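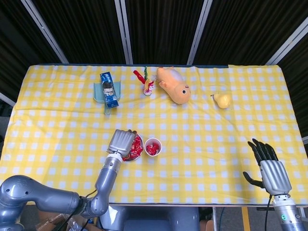
From: Jukuren list member, Dila workshop
To: small-automation list
Subject: Re: Sakar two-arm kit, anyone had it past the trial period?

Picking this up from last month. I said I would write back once we had put some hours on ours. I've left the original question in below and will take it in order.

> We are looking at the Sakar two-arm kit for light sorting and
> portioning, mostly small wrapped goods into cups and trays. The
> dealer offers a 60-day trial with the hands included. Before we
> sign I would like to know three things. How long does setup
> really take, are the five-finger hands worth the extra over the
> plain grippers, and what does the service plan cover? We have
> nobody here who programs full time.
>
> Also, does it need its own room, or can it share a bench?

Setup. The manual says one day and ours took two and a half. Bolting the torso to the stand was quick. Most of the time went into the cables, which have to be routed so the elbow can fold without pinching them. The clips in the box are too stiff and we swapped them for hook-and-loop straps in the first week. Calibrating the arms took 26 minutes the first time and has been shorter since. Run it again any time you move the table, even by a little. We skipped it once and spent a morning chasing a fault that was only a bad offset.

Hands. We had the plain grippers for the first part of the trial and the five-finger hands after that. If all you move is boxes, keep the grippers. For wrapped candy out of a bowl the hands are better, but slower than I expected. The trouble is the rim. The hand has to come in over the bowl from above, and a fingertip tends to end up over the far side. With a light bowl that is enough to drag it. A heavier bowl or a rubber mat under the cloth should take care of most of it. Paper cups are the other weak point. They are light and tip easily, so we keep the force limit at the second lowest setting for anything near one.

We ran 1,000 picks of single candies from bowl to cup and counted 835 good ones. A good pick means one candy, in the cup, with the cup still standing. Most of the misses were doubles, where two wrappers came up together. Foil wrappers are also harder for the vision software than matte ones. Turning off the lamp straight over the table helped more than any setting in the menu.

We then mixed in other things to see how it would do with shapes it had not been set up for: a pear, a plush toy, a packet of cookies, a plastic dustpan. I did not keep a proper count on those, so treat this as an impression only. Soft things were easy. The dustpan was poor when it lay flat, as the fingers have little to get under. The pear was fine once we lowered the speed.

One note on table covering. We use a yellow and white checked cloth. The dealer told us a plain one would be better for the vision, and the Jacquet people on this list have said the same. I saw no difference between the two in our tests, but wrinkles do matter. A fold high enough to cast a shadow can be read as an edge. Pull it flat before each run. We hung black fabric behind the table as well, and I would do that from the start. It stopped the software from picking up people walking past.

Service plan. The basic plan covers the arms and the torso. It does not cover the hands, which are listed as wear parts, and that is easy to miss because it is in the second annex. The extended plan covers the hands except for the fingertips. Remote help was good when we used it. They answered the same afternoon and could read our logs without us sending files.

Programming. You can get by without a programmer for simple moves. You guide the arm by hand, save the points and name them. Anything with a condition in it (if the cup is full, go to the next one) means the script editor, and the help pages for that are thin. Set aside a week for one person to learn it.

Sharing a bench. I would not. The arms reach further to the sides than the drawing suggests, and you want the floor area marked off.

We are keeping ours, with the extended plan, and have asked for a price on spare fingertips. If anyone has found a source for those other than the dealer, please post it to the list. I can send our calibration notes to whoever wants them.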